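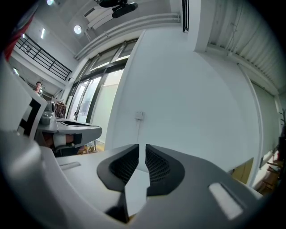
Hand grippers, week 4: a thread

Home Explore Clubs Log in
Search posts Go
Skalteo Robotics Club · Wednesday

1/ We're still on the hand-held grippers for the Stelell project. You hold one, pick things up with it, and its camera records the view past the fingertips.

2/ Pads are the dark gray ones with the diamond mesh. We tried smooth pads in July and small parts kept slipping out.

3/ The second gripper has its strap on. Pull it snug before you start. If the body shifts in your hand, the recording isn't much use to us.

4/ Keep the marker panel clean, please. Fingerprints on the black pattern mess up tracking. Cloths are in the Kramer drawer.

5/ Count so far is 111 good recordings. Goal for the Dristitz demo is 30 more. Most of the bad ones were people moving too fast.

6/ Next session we work in pairs again, 2 grippers per table. New members can start on the colored objects. Bring a charged laptop.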